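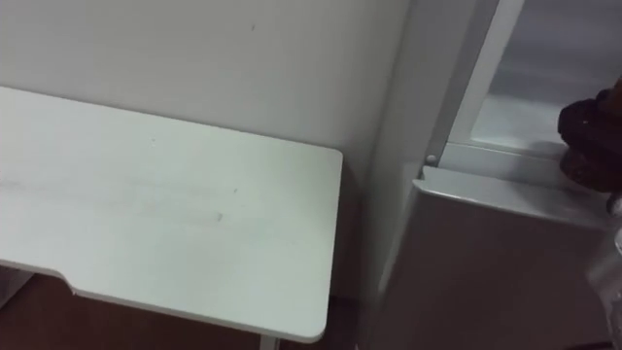

Budgeting for a second arm: spend on the robot or on the furniture?

saskia_tm
Hi all, long post, so get a coffee. We're putting together next year's equipment request for our little lab at Keltley and I keep going back and forth on one line of it. Everybody wants the second arm (so do I!), but when I sit down with the list I wonder whether we should first spend on the dull stuff the arm has to work next to. Our white table has a rounded front corner and stands right beside a light gray cabinet, with just a narrow dark gap between them, and the top has picked up a scuff in the middle plus a good many streaks and smudges. I'd love a proper bench with mounting holes, and maybe 2 of them if the quote from Brunton comes in kindly. Has anyone here gone bench first and been happy with it? The request is due at the end of February and I would really like to hand it in without a knot in my stomach.

kibet_o
Bench first, every time, and I say that as a person who did it the other way around and paid for it. We bought the nice arm, set it next to a folding table, and then spent 3 weeks re-teaching positions whenever somebody leaned on the thing. Get the feet bolted down and ask for the drawing of the hole pattern before you sign. Also measure your doorway, please. Ours came in on its side with two grad students underneath, bless them.

AlbyH
I'm going to disagree a little, Kibet, with love. Saskia, if your tasks are household ones (opening doors, fetching bottles, wiping down), then an ordinary table in an ordinary corner is the thing you want to be testing on. Put in a machined bench and you've bought yourself a very tidy problem that no kitchen in the world has. I'd keep the table, scuff and all, and put the money toward the arm and a service plan. Spare fingers too! Those always get left off the sheet and then it's a separate order with its own shipping.

kibet_o
Fair point on the household tasks, I'll give you that. I still wouldn't bolt an arm to anything that wobbles, though. Could you split it, with a solid stand for the arm and the plain table for the work?

salma.a
That split is what we ended up with here. Welosov did the stand and it took 5 weeks to arrive, so leave room for that in your plan. Check the voltage on their controller as well, we had to buy a transformer we hadn't counted on.

saskia_tm
Oh, that's so helpful, thank you all. A stand for the arm and leave the table be, I hadn't thought of separating them. Alby, did your service plan cover the gripper or only the arm? The Clostutine quote is vague on that and I don't want to guess.

AlbyH
Only the arm on ours. Ask them for it in writing.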